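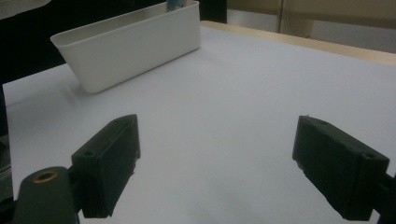 We got back from the lake on Monday and I've been meaning to write up the cottage before I forget the useful bits. We booked it in January after two summers of camping, mostly because my back has had enough of air mattresses.

The place is called Gustell. It's the last of a row of rental cottages on the north side of Clollevix Lake, past the boat ramp and up a gravel road. Our odometer showed 365 miles door to door, with one long stop for lunch and a shorter one for gas. The last 11 miles are slow. If you come in after dark, watch for the turn, as the sign faces the other direction.

The cottage has two bedrooms and a pull-out couch. The big bedroom gets the morning sun at about 5:30 and the curtains don't do much. We moved the kids in there on the second night and took the back room, which is small but dark. The kitchen has a full-size stove, a decent fridge and one good knife. Bring your own coffee filters and dish towels. There were two towels in the drawer and we went through them the first evening.

Cost was $1,126 for the week, including the cleaning fee. Linens were extra and we skipped them. Firewood is sold at the office in bundles, but the gas station in town has bigger bundles for less. You pay for the rental in two parts, half when you book and half a month before, and the second payment doesn't come out automatically. I missed the reminder and had to call. They were fine about it.

Dogs are allowed in the end three cottages only. Ours slept on the porch most afternoons and barked at the canoes. There's a fenced strip behind the office where you can let a dog off the leash, and a hose next to it for muddy feet.

Weather was mixed. We had three good swimming days, two gray ones and a day and a half of steady rain. On the wet day we drove over to Grivisport, the indoor sports center on the highway. It has a pool, a climbing wall and mini golf. The pool was crowded by noon, so go early. Lunch there was overpriced and we should have packed sandwiches.

We ate out twice, both times at Vītola, the bakery and café by the town dock. They do a rye bread that sells out by ten, and a plain fish soup I'd order again. Cash or card, no reservations, closed Tuesdays.

Things I'd pack next time: a fan, a longer phone cord, water shoes for everyone (the bottom is rocky until you're well past the dock), and a second cooler. Things we didn't use: the bikes. The road is too steep for the younger one and we carried them all that way for nothing.

We've asked about the same week next year. The office opens bookings for returning guests in October, and I'm hoping to get the cottage two doors down, which has the bigger porch and a bit more shade.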